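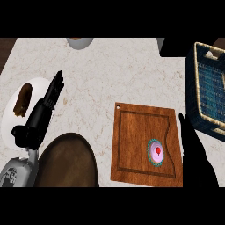
Sidard Kitchen Pack: review notes and data card

Version reviewed: trial download, 7 June 2026
Vendor: Sidard
Contents: 400 simulated two-arm episodes, countertop tasks
License: evaluation only

What the vendor says
The pack is sold as "ready for real kitchens." We found no real-robot results in it, and none came when we asked.

What we found
- 206 episodes carry a success label. The script that sets the label is not included, so take that number as a claim.
- 29 episodes would not load with the supplied reader.
- Food and dishes are rendered. Nothing in the files says how weight or friction were set - a big gap for anyone training grasps.

Use it for
Checking that your loader and training code run. We would not pay for it to train a policy that touches actual plates.

Not tested
The Tanora add-on, priced separately. Sidard says a fix for the reader is due in July.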